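Ruairi Munro has been playing games since he could reach the keyboard, and he still talks about them like someone who has just found out they exist. His studio, Stekis, has spent the whole of October getting Tomoana ready for handhelds, and when we catch up he can hardly sit still.

"It's a sailing game, but you steer by sound," he says. "You close your eyes and you can hear the reef on your left. The first time it worked on the small speakers I ran down the corridor shouting!"

There are 17 islands to find and more than 300 recorded bird calls, most of which Munro taped himself on wet mornings near Closska. He plays me one on his phone – a low, bubbling whistle – and then another, and then four more.

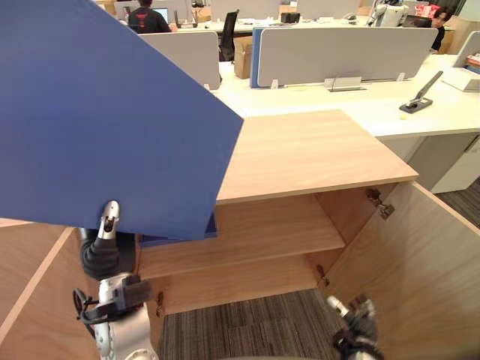
A blue board above a pale wooden cabinet.

Getting the game to run on a handheld meant throwing out the old water and starting again. "I loved that water," he says. "But the new stuff moves better and the battery lasts. I'd never go back."

Players who joined the test, 400 of them, sent in maps they had drawn by hand. Munro has kept every one. A favourite shows a harbour called Stuvard that isn't in the game at all. "So now we're putting it in," he says, grinning. "How could we not?"

Contact us | © 2022 All rights reserved | Back to top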